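Tesemell Demonstration Kit
Set-up Guide, Section 6: Open Day Demonstration (Basket and Shelf)

6.1 Before visitors arrive

This section covers the shelf demonstration given on open days at the Hastis site. Complete Section 5 (power and tether check) first. The next open day is on 3rd September.

1. Stand the shelving unit against a plain wall. Check that it does not rock.
2. Move the robot to its start point, facing the shelves.
3. Lay the long cable on the floor behind the robot. Leave enough slack for one full step to either side.
4. Set the viewing line 2 meters behind the cable. Visitors stay behind it at all times.
5. Put the red basket in the robot's hand by its handle. Close the grip from the Cletik panel at 700. 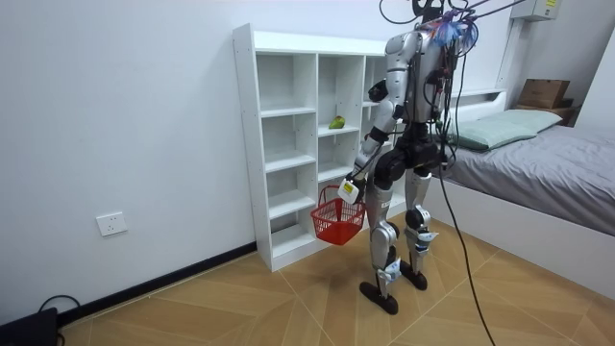
Figure 6-1. Robot at the shelves, basket held by the handle. A green item is on a middle-column shelf.

CAUTION: Do not step over the cable while the robot is powered. Walk around the front of the bed.

6.2 Two-hand hold

The two-hand hold is used when visitors ask to see both arms work together. It takes longer to set up, so allow time for it between groups.

1. Select TWO HAND on the Cletik panel.
2. Wait for both arms to come forward over the floor in front of the bottom row.
3. Check the head view. The basket should show in the lower center, with one hand on each side.

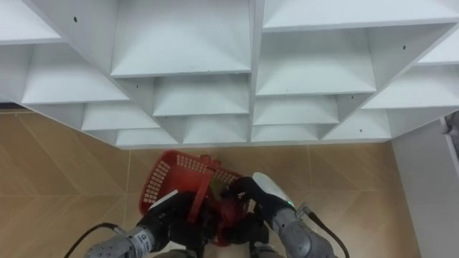 4. If either hand has closed on the handle only, select OPEN, support the basket from below, and repeat from step 1.
5. Press HOLD. The panel shows 100 when the hold is set.

NOTE: The wrist cables must hang clear of the fingers. If a cable is caught, press STOP before touching it.

6.3 Showing the empty shelves

Some groups like to see the shelves with nothing on them. Clear all compartments and return the robot to the start point. Keep the basket low, in front of the unit.

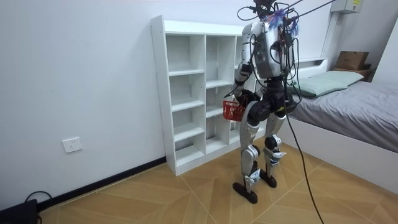

Figure 6-3. Cleared shelves, side view. Note the cable run across the floor.

6.4 Placing the fruit

1. Place the pear in the wide central compartment.
2. Place the apple in the compartment to the right, a short way in from the front edge.
3. Compare the head view with Figure 6-4. 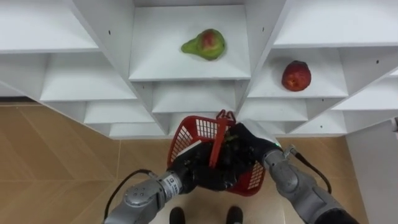
Figure 6-4. Head view with pear and apple on the shelves and the basket in both hands.

If the view does not match, move the fruit. Do not move the shelving unit, or the Soltani shelf map will have to be loaded again (file 1,323, see Section 9).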